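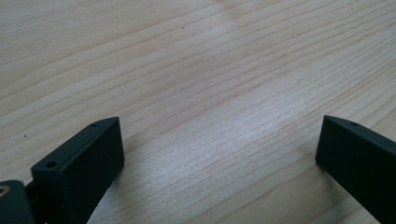

Iida Sjöberg wrote to me in February that home robot builds are a lovely way to spend money on a machine that does less than a toddler. She has a point, and she's also the reason I sat down to write this, so thank you, Iida.

I think the best part of building a robot is the part that doesn't need a robot yet. Our group at the Barnanura workshop spent most of the winter on a pair of hand-held grippers, and I have never had so much fun with hardware. You pick one up, you squeeze, the fingers close. You feel right away what a machine would be up against (and it's a lot!).

Take the width of the fingers. I would have sworn they were fine. Then I tried to lift things I pick up every day without thinking, and I spent a whole Tuesday evening bumping into the rim of a mug. Your own fingertips forgive everything. Two stiff blocks forgive nothing, and after an hour with them you look at your own hand with real respect.

Most of the advice for beginners still says to start with the arm. Buy the kit, bolt it down, get it waving. I did that with my first project, which I called Pikow, and it waved beautifully for four weeks and never picked up anything I cared about. I had 3,359 lines of code by the end and no idea why it kept missing. A cheap gripper in my own hand would have shown me before supper – I'd have felt the angle was wrong.
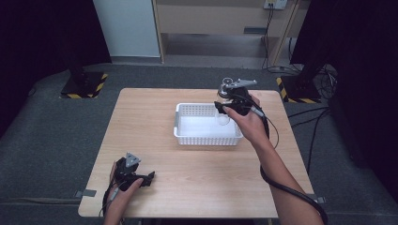

Both grippers out at the table, one raised with a clear cup over the basket.

Clear cups are my favorite, by the way. Everybody wants to begin with a nice bright block, and sure, do that on the first day. But a see-through cup makes you pay attention to where its edges are, and you can't lean on color to find it. If I were running a beginners' night I'd have cups out in the first half hour.

Iida's other complaint is that this is practice for something that may never arrive. Maybe so! Liao, the arm we're planning next, is still a folder of drawings and a parts list that keeps growing. I don't mind. Learning how a cup wants to be held is worth having even if the arm stays in the folder, the same way it's worth learning to saw straight before you own a house to fix.

So my vote is for hands first and motors later. If your workshop has two people and a table, you can start this week. Print some fingers, hate them, print them again. We're bringing ours to the next open evening, and Iida has agreed to try the cup.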